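Brollidex says its rewarded ads work. Its clients would like to see the math

Brollidex, the mobile ad network that built its business on paying players in game coins to watch commercials, told clients in September that its new "attention price" will replace the old charge per view. Advertisers will pay only when a player has, in the company's words, "meaningfully engaged" with a spot. What counts as meaningful is decided by Brollidex, using a score it does not share.
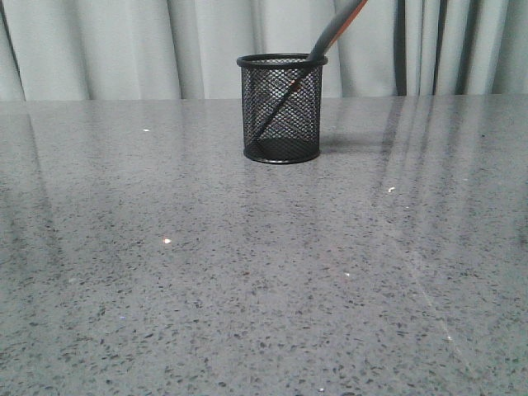 Photo: Renia Stock

The pitch is simple enough. Under the old plan, a brand paid the same whether a player watched the ad or put the phone face down and went to make a sandwich. Under the new one, the network looks at taps, tilt and sound settings and bills for the views it thinks were real. The price of each billed view goes up 16 percent to make up for the ones thrown out.

Whether that saves anyone money depends on how many views get thrown out, and Brollidex has put out one number on that: 15 percent, taken from a trial with 2 advertisers. It named neither of them. It also ran the trial, picked the games and did the counting. Work it through and a brand in that trial would have ended up paying slightly less than before, by a margin small enough to vanish in a slow week.

Védís Vigfúsdóttir, who buys mobile ads for the snack maker Etim, was offered a place in the wider rollout and has not signed. "I asked for the list of views they rejected and why," she said. "I got a slide with a green arrow on it." She said Etim's own tracking of last spring's campaign showed installs of its coupon app barely moving while reported views doubled — a gap she is still waiting to have explained.
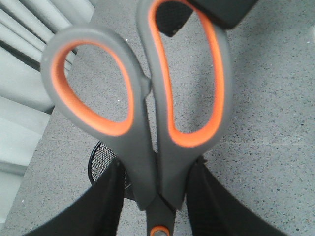

Delia Urrutia

Brollidex would not comment on any one client. In a written reply it said the score is kept private to stop game makers from gaming it, and that an outside audit is "under discussion." It did not say with whom, or when the talks began. The same phrase appeared in its client letter a year ago.

Game makers have their own worry. Studios are paid a cut of billed views, so every view the score rejects is one they hosted for nothing, after handing out the coins. Paltville, a town-building game that leans heavily on rewarded ads, told players in a forum post that it may trim coin payouts if its income drops. The post drew roughly 2000 replies before it was locked, few of them friendly. 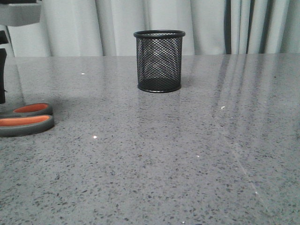 3 min read

A cut like that would leave players watching the same ads for fewer coins, with brands paying more for each one and the network holding the only copy of the records. Brollidex calls this "aligning incentives across the value chain."

Existing contracts stay on the old price until they run out. New clients get the attention price by default and have to ask in writing for the other one. Vigfúsdóttir said she plans to ask.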